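The otters of Bouchard Creek

By Aaliyah Fraser

I'd been sitting on a wet log since 5:30 in the morning when Gordon Turcotte nudged my boot and pointed at what I took for a floating stick. The stick looked at us, sneezed and went under.

"Female," he whispered. "She's got pups up the bank somewhere."

Gordon has been watching this stretch of creek for 27 years, most of them without seeing a single river otter. When he moved here the water ran orange after every big rain, thanks to the old Urnent mine up the valley, and you couldn't have paid a fish to live in it. These days there are trout, crayfish, more mosquitoes than I'd like (bring the good spray!) and, as of last May, a family of otters.

I wanted to know how that happened, so I tagged along with the people who keep track of them. Mostly that means collecting poop. The proper word is spraint, and I was told off twice for using the other one. Otters leave it in the same spots over and over, on flat rocks and the ends of logs, and it smells like fish with an odd note of hay. Dace Žukauskas, a biologist who rents the yellow house by the bridge, has bagged 1,358 samples so far. Her freezer has no room for food. I checked.
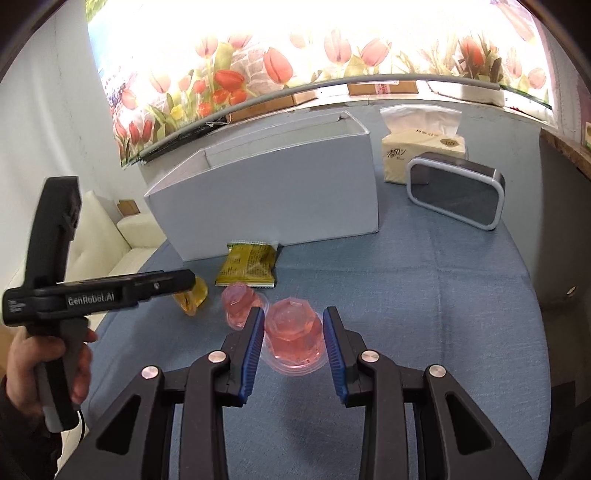 From the samples she can work out what the otters are eating and, with the lab's help, which otter left what. Her best guess for the creek is eight animals, counting this year's pups. They eat crayfish more than anything, which surprised me, and one big male has a thing for frogs.

Not everybody is thrilled. Brayden Gagnon stocks a trout pond a little way downstream and he lost 35 fish over the winter. He's put up a low electric fence now and he was pretty good-humoured about the whole business, but he'd like some help paying for it and I can't say I blame him. "They're cute," he told me. "So's my daughter, and she doesn't eat my trout."

We waited another hour on the log. My feet went numb, Gordon ate both our sandwiches, and then three little heads popped up beside the far bank, squeaking like dog toys. The mother came up behind them with a crayfish crosswise in her mouth, and one of the pups grabbed it and took off under the willows.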